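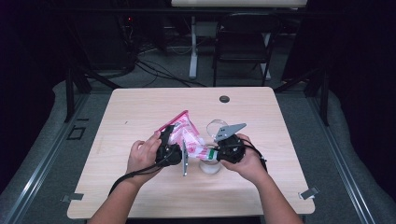

A snack bag held between two hand-held grippers, with a glass on the table behind it.

Faith Makokha has a short answer to the question of whether machines can do household chores yet. "Some of them, in some kitchens, with someone standing nearby," she says. The longer answer took most of an afternoon in December.

Makokha leads manipulation testing at Akeo, where her work covers small tabletop jobs: packets, cups, lids, cloths. Before that she spent 4 years at Trikton on shop-floor picking, which she describes as the easier problem. "In a plant you can change the part, the tray or the lighting. In a home you get what is on the table."

Thin packaging is her current subject. A snack bag has no fixed shape, and its stiffness varies from one place to the next. The sealed edge is stiff enough to pinch. The middle folds, and a grasp planned from one view may close on film that has already shifted. "With a rigid box, I can tell you where the far corner is if I know where the near one is. With a bag I can't."

Her group records people doing the job with grippers in their hands, then trains a policy on those recordings. Makokha prefers this to driving an arm remotely. The operator feels the resistance of the film directly and corrects for it, and those corrections end up in the data. The cost is that a person's wrist will take angles that an arm can't reach. Her team discards those segments.

The last set contained 508 demonstrations of bag handling. Of these, 38 were rejected, mostly for wrist angle. She considers the remainder enough to learn a reliable two-sided grasp and too few to learn tearing. "Tearing is a force problem. The film holds, then it doesn't. You have very little time to stop pulling, and the contents are moving too."

Glassware is the other difficulty. Depth sensors commonly return poor readings on clear glass, and a tumbler on a pale table offers little contrast to an ordinary camera. Makokha's policies see the rim and the highlights and have to infer the rest. When a bag partly covers the glass, they have less to work from. "A person remembers that the cup is there. We had to add memory to the model before it stopped reaching through that space."

Asked which chores are ready, she divides them by the cost of an error. Moving closed packages from a counter to a bin is close. Wiping a flat surface is close. Pouring from a bag into a glass is not, in her view, and neither is clearing a mixed table after a meal.

Shop floors are further along. She cites Adamczyk, a packing firm where she consulted, which runs pouch loading on one line and keeps an operator there for jams. "It works because the pouches arrive flat and facing the same way. Somebody did the hard part upstream."

She is wary of demonstration videos, including her own. She wants to know how many attempts were made, who reset the table, and whether the objects were new to the system. Prutholm, the test protocol her group uses internally, requires all three to be written down before a result is circulated.

The next round adds lidded containers and a second type of glass. She expects the success rate to drop when it starts.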